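Accessibilité à Flirnville : ce que vaut un label

Rapport de projet, groupe Greta – février

La ville de Flirnville affiche depuis 1993 la mention « commune accessible » sur ses panneaux d'entrée. Nous avons voulu savoir sur quoi elle repose. Le dossier d'origine, consulté aux archives municipales, tient en deux feuillets : une lettre de candidature et une liste de bâtiments. Aucun relevé de pente, aucune largeur de porte. Le label n'a jamais été réexaminé.

Nous avons donc refait une partie du travail. Le trajet retenu va de la gare à la mairie par la rue Hudton, soit 1628 mètres. Nous y avons noté 12 ressauts non abaissés, dont quatre devant des services publics. Le plan distribué à l'accueil présente pourtant ce parcours comme « continu » – le mot nous paraît généreux.

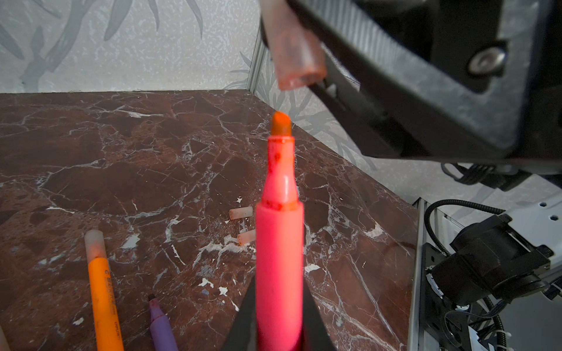 Surligneur rose, pointe vers le haut, et son capuchon.

Elango Raju, qui a mené les entretiens, a rencontré des usagers du centre Achari. Plusieurs évitent la rue Hudton et passent par le parking, plus long mais plat. Le service voirie nous a répondu que les crédits étaient « fléchés ». Vers quoi, la réponse ne le précise pas. Nous avons relancé un lundi, sans suite à ce jour.

Notre propre méthode a ses faiblesses. Les mesures ont été prises au mètre ruban, par temps sec, et nous n'avons pas testé le trajet de nuit. Le questionnaire a reçu 170 réponses, presque toutes de personnes déjà inscrites au centre, et nous n'en tirons pas de pourcentage. Il reste à vérifier l'entrée latérale de la mairie, annoncée comme accessible mais fermée à chacun de nos passages.

À lire aussi
Le bus 12 et ses arrêts : relevé de terrain
Signalétique sonore, un essai peu concluant
Centre Achari : compte rendu de visite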